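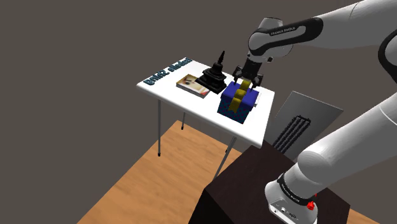

Blue gift box on a white table (render).

Home Explore Notifications Lists Bookmarks Profile

Fatevel Packing Notes
1/15/19

1/ Thread on rigid gift boxes for small shops: board, lids, wrap, storage, shipping. Holiday orders are closed, the damage log is complete, and I have the numbers in front of me.

2/ Terms first. A rigid box is thick board with paper glued over it. It ships assembled. A folding carton is thinner printed board that ships flat. Customers call both of them gift boxes. Suppliers do not, and the prices are far apart.

3/ We ordered 800 rigid boxes from Fornon in August. Two-piece, lift-off lid, one size. The Fornon minimum for a custom size was 2000, so we took a stock size and changed the insert.

4/ Changing the insert is cheaper than changing the box in nearly every case I have priced. The insert is one flat die-cut sheet. The box is board, wrap, glue, corner tape and labor.

5/ Board. Ask for weight and thickness both. Two boards can have the same weight and different thickness if one is pressed harder. The denser one holds a corner better. The thicker one feels more expensive in the hand and dents sooner.

6/ Ask for grain direction too. Board bends more easily along the grain than across it. On a long lid you want the grain running the long way or the lid will bow in storage. Our first sample had it running the short way. We sent it back.

7/ Lid fit. This is where most of our complaints came from last year. Too tight and the customer pulls the lid off with a jerk and the contents go with it. Too loose and the lid walks off in transit.

8/ Our test: hold the closed box by the lid, empty, and count. The base should start to slide within two seconds and land within six. Anything slower gets logged as tight. Anything that drops at once gets logged as loose.

9/ The test changes with the weather. Board takes up moisture and swells. A lid that passed in August was loose by December in a heated stockroom. We now test a sample from each carton in the week it will be used.

10/ A thumb notch on the long sides fixes most tight lids. It costs very little if you ask before the wrap is cut. It can't be added neatly afterward. I have tried with a punch and the wrap lifts at the cut.

11/ Wrap paper. Solid dark colors show every scuff at the corners. Uncoated stock scuffs worse than coated. Matte film helps with scuffs and then shows fingerprints. Pick the one you can live with on the shelf.

12/ Textured paper hides both. It also takes adhesive labels badly. If you use a seal or a sticker, test it for a week, in the room where the boxes are kept. A label that sticks for an hour tells you nothing.

13/ Color match between batches: assume there isn't one. Keep a lid from each batch, write the batch number inside, store it in the dark. When the reorder arrives, compare in daylight. Do not mix bases and lids from different batches.

14/ Ribbon. Pre-tied elastic is faster at the packing table. Hand-tied looks better for as long as nothing is stacked on it. For anything that travels, we pack the bow flat in tissue and the customer puts it on.

15/ Storage. Rigid boxes are mostly air and you pay rent on the air. Ask the supplier to nest them if you have two or more sizes. With one size there is nothing to nest, so plan the shelf before the truck comes.

16/ We moved 300 boxes to the overflow unit in Danladi in October. Concrete floor, no heat. The cartons sitting directly on the floor had soft bottoms when we opened them. The cartons on pallets were fine. Put everything on pallets.

17/ Stack no higher than the carton label says. Five high on ours. Somebody went to seven and the bottom layer of lids took a crease straight across the top. Those went to in-store use with a ribbon over the crease.

18/ Shipping. The gift box is not the shipping box. It needs an outer carton with clearance on all six sides. We use one inch of clearance and fill it with crumpled kraft. Air pillows slid around and let the box knock against one side.

19/ Outer carton size matters more than weight for light goods. Carriers charge on whichever is greater, actual weight or dimensional weight. A scarf in a rigid box in an oversize outer is billed like something much heavier.

20/ Measure the outer after it is packed and taped. A bulging carton measures larger than the number printed on its flap. Veltel, the label software we use, takes whatever dimensions you type. The adjustment shows up on the bill weeks later.

21/ We cut from four outer sizes to two. The packing table got faster. Postage went up a little on the smallest orders. I would make the same trade again, but I would keep the third size for November and December.

22/ Corners are what break. Fold a strip of single-wall cardboard over each corner of the gift box before it goes in the outer. Slow to do, so we limit it to orders over a set value.

23/ Record damage by position: corner, edge, face, lid, contents. "Arrived damaged" is useless at the end of the year. With positions logged, you can see whether to fix the board, the fill or the outer.

24/ Our log for the season: mostly corners, then lids, a handful of faces. Contents almost never. The same pattern as the year before, with fewer corners after the switch from air pillows to kraft.

25/ Open item: tissue. Acid-free costs more and I can't see a difference over the two months our stock sits. If you pack silver or old textiles, buy it. For soap and candles I have gone back to standard.

26/ Reorder is for the same stock size, with thumb notches, grain the long way, in two deliveries so half of it never goes to Danladi. I'll post the lid test results when the first delivery is in.

Related threads
Tape widths and when they matter
Reading a dimensional weight adjustment
Kraft fill: sheets or rolls
Label adhesive on textured stock
Stockroom humidity, month by month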